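Spoon sorting gets a helping hand at Pavberg

31 January 2019

Anyone who has ever worked the back end of a busy catering hire firm will tell you that the plates are easy and the cutlery is the thing that keeps you there until late. At Pavberg, which sends out tableware for weddings, christenings and works dinners, the teaspoons in particular have been a sore point for years, and so it was with a good deal of interest (and a certain amount of muttering, it has to be said) that the staff gathered this week to hear how the first months with the robot arm have gone. 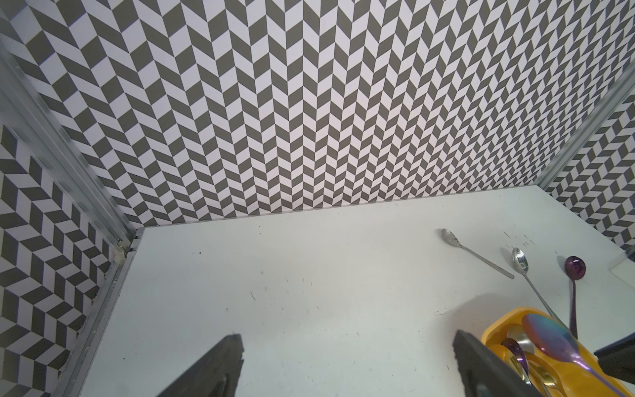
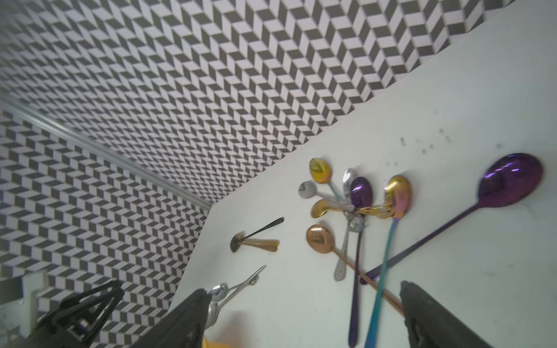 Spoons at the sorting table, in a mixture of finishes.

The arm is called Sokine, after the project that paid for it, and it has been at Pavberg since May. Its job is a modest one. It picks up spoons one at a time from the table and puts them where they belong, so that whoever packs the crates can get on with packing. It works on spoons alone for now. Forks are promised for later, and knives will stay with people.

Kausar Virk, who runs the packing room and started there on the evening shift, has been closer to it than most. Her team used to spend the last part of every shift standing at the bench with a heap of mixed cutlery, sorting by colour and by size, and she remembers well how stiff everyone's necks were by Friday.

"I won't pretend we were all delighted," she said. "When you hear the word robot you think about your hours, of course you do, and I had people coming to me quite upset before it had even been unpacked. What we were told was that no one would lose hours over it, and so far that has been kept to. But I did ask for it in writing, and I'm glad I did."

The written promise covers 4 members of staff who did most of the sorting. They have moved across to checking and wrapping, and 3 of them have also been trained to look after the arm - clearing it when it gets stuck, setting out the next lot and keeping the table tidy. The training took 10 days, spread out so that the Saturday orders could still go out on time, and it comes with a small rise in pay which Kausar says was harder to win than the promise about the hours.

It has not all been smooth. The coloured sets, which are very much in fashion and which customers ask for by the crateful, are shiny enough to confuse the arm now and then, and it can be slow when spoons are lying in a tangle. The handles slide over one another, it takes hold of one and nudges the next, and a person has to come over and spread them out. Some of the packers have got into the way of doing this before they start it off, and there is a friendly disagreement in the room over whether that counts as the arm saving work or as the staff saving the arm.

A full wedding order can mean 400 spoons, and on those nights there is still a pair of people at the old bench alongside. Management would like to see that change by the summer. Kausar would like to see it change a little more slowly, and she said so at the meeting, to some applause from the back.

"I don't want a quiet room," she said. "Sorting was dull, but it was when we talked. You found out whose mum was poorly and who needed a swap on Sunday. Now everybody's at a different station, so we've moved the tea break and we all take it together, and I'm quite strict about it."

The firm's sister site, Pranivero, is due to decide in the spring whether it wants an arm of its own. Staff from there are welcome to come and watch a shift in the meantime, and should speak to Kausar beforehand so that there are enough aprons. The next staff meeting will be held in the packing room as usual, with the rota for the trained operators pinned up by the door.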